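**Power strips, continued**

The October tidy of the Massawe building has reached the cables, and Brayan Cáceres has asked me to pass along the new rules before anyone buys another extension cord out of despair. The storeroom list runs to 335 cords, strips and adapters, a good many of them labeled "do not throw out" in handwriting we no longer recognize.

White strips with a switch of their own stay on the work tables. If the little red light is glowing, the strip is on, and that goes for the ones with nothing useful attached.
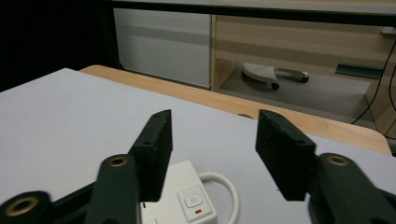
Can I plug one strip into another if the outlet is too far away?

Ask Brayan for a longer strip. He has plenty, and he'd much prefer the conversation to the discovery.

Everything else goes in the gray bins by the Nollent stairs, coiled loosely and tied once. Please don't wrap a cord around its own plug. It looks tidy for a week and then the cord starts to crack at the neck.

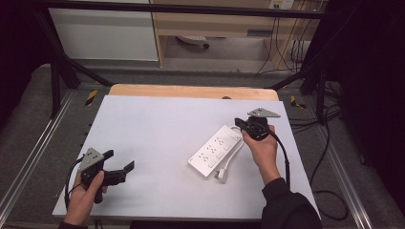 Strips with scorched outlets, cracked housings or a switch that feels mushy go in the red bin, and they don't come back out - not even for the holiday lights. The Grullilholm annex gets its turn next month, so whoever owns the desk fan up there has some time to think.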